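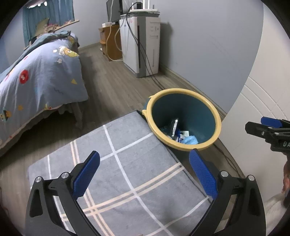
I let out the back bedroom of my house in Drunstead, and have done long enough that I now get the same questions in nearly every first email. So I've put the answers in one place. If you've already booked, skip to the bits on keys and bins, they're the ones people ring me about!

## The room

**Is it a proper room or a box room?**

Proper room. You can get a double bed, a desk and a chest of drawers in and still open the wardrobe all the way. It looks over the back garden, so it's quieter than the front, though you will hear next door's hens if you sleep with the window open.

**Is there carpet?**

No, wooden floor. I took the carpet up years ago and don't miss it one bit. Please do bring slippers though, my feet are like ice from October onwards and I grew up in a house with no heating at all.

**What about bedding?**

I give you two sets of sheets, two pillows, a summer duvet and a winter one. You're welcome to bring your own (lots of people like their own pillow, me included). Cushions and throws can be moved about as you like. They all wash at 40, apart from the knitted throw, which has to be done by hand. If in doubt hand it to me and I'll do it.

**Can I put pictures up?**

Yes, with the white sticky strips, not with nails. The wall by the window is old plaster and comes off in lumps if you so much as look at it. There are two hooks over the desk already, use those for anything heavy.

**Can I paint it?**

Ask me. One lodger painted a wall dark green and I loved it so much I kept it for years. Another asked for black and I said no.

## Money

**What's included in the rent?**

Gas, electric, water, council tax, broadband and the basics in the kitchen: oil, salt, flour, tea bags, washing-up liquid. I don't ask for extra in winter. If you start running a fan heater day and night we'll have a chat, but that's only come up once.

**How much is the deposit?**

Four weeks' rent. It comes back to you within a fortnight of moving out, as long as the room's in decent shape. I don't mean spotless. A mug ring on the desk is not going to cost you anything.

**Can I stay just for the week?**

Yes! Plenty of my lodgers work at Gokura and go home at the weekend. I charge less for that, email me and I'll tell you the current price. You can leave your things in the room, I don't let it to anybody else while you're away.

**How much notice do I give?**

Four weeks, either way. If your job falls through or someone at home is ill, tell me and we'll sort something out.

## The kitchen

**Do I get my own shelf?**

You get the middle shelf of the fridge, one freezer drawer and the tall cupboard by the back door. The top shelf is mine and the door is shared. Anything in the door is fair game, so if you've bought a fancy mustard you're fond of, don't put it there.

**Can I cook whenever I like?**

Pretty much. I eat early, I've usually finished by half past six, so after that the hob's all yours. I only ask that you don't fry anything late at night, the smell goes straight up the stairs and into my room.

**Do we eat together?**

Sometimes, if we both fancy it. I make a big pot of soup most weekends and there's always enough. No one's obliged to sit and chat, though, I've had lodgers I hardly saw from one week to the next and we got on very well.

**I'm vegetarian / I don't eat pork / I can't have nuts. Is that a problem?**

None of those is a problem. Do tell me about nuts before you move in and I'll clear the cupboards out properly.

## Keys, noise and visitors

**How do the keys work?**

You get two: front door and your own room. The front door needs pulling towards you as you turn the key, and it does feel as if it's going to snap. It won't. If you lose one, the locksmith at Sequeira on the high street can cut another while you wait, and I'd just ask you to pay for it.

**Is there a time I need to be in by?**

Goodness, no. Come in when you like. The third stair from the top creaks terribly, so step over it if it's late.

**Can my partner stay over?**

Yes, up to 2 nights a week without asking. If it's going to be more often than that, let's talk it through, mainly on account of there being only one bathroom.

**What about parties?**

A few friends round for supper, lovely, and I'll probably go to my sister's and leave you to it. A party, no. The walls between us and next door are thin and they have a baby.

**Can I work from home?**

You can. The desk is a decent size and the broadband reaches the back bedroom fine now that I've got the Pustier box on the landing. Please don't unplug it to charge your phone. The light on the front should be green, and if it's orange, switch it off, make a cup of tea and switch it on again.

## Washing, cleaning and bins

**Can I use the washing machine?**

Any time between 8 in the morning and 8 at night. It walks across the floor a little on the fast spin and makes a racket. There's a line in the garden and an airer on the landing for wet days. I don't have a tumble dryer and I'm not getting one.

**Who cleans what?**

Your room is yours and I won't go in without asking. I do the stairs, the hall and the kitchen floor. We take turns with the bathroom, week about, and there's a little chart on the back of the door which I know looks bossy but it has saved a lot of grumbling over the years.

**Where does the rubbish go?**

Right, bins. Your bedroom bin gets emptied into the black wheelie bin by the side gate, whenever it needs it. Crisp packets and sweet wrappers go in that one too, the council here won't take them in the recycling. Paper and card go in the blue box, tins and bottles in the green. Food scraps go in the caddy under the sink. Collection is early in the morning and they do not wait, so everything goes out the night before. I'll text you if you're new and it's your turn.

## Getting about

**Is there parking?**

On the street, no permit needed, and there's nearly always a space if you don't mind walking from the chapel end. The drive is mine, I'm afraid, and it's only just big enough for my little car.

**What are the buses like?**

Good in the daytime, poor in the evening. The 38 stops at the bottom of the hill and goes to the station and then on past the hospital. The last one back is earlier than you'd think, so check before you go out.

**Can I keep a bike there?**

Yes, in the shed. There's a rail to lock it to and a track pump hanging by the door. Put the pump back or I'll be cross, I use it as well.

## Last few

**Do you have pets?**

One elderly cat. She'll sleep on your bed if you leave your door open, so keep it shut if you'd rather she didn't. I can't take other animals, she wouldn't stand for it.

**Can I come and see it first?**

Please do. I'd much prefer we met before either of us decides. Evenings are best for me. If you're too far away, I can show you round on a video call.

**When is it next free?**

The current lodger is leaving in March and I'd like a week to give the room a good airing after that. Write and tell me a little about yourself, what you do and when you'd want to move in. I answer emails after supper, so you'll normally hear from me the same day.

Riet Visser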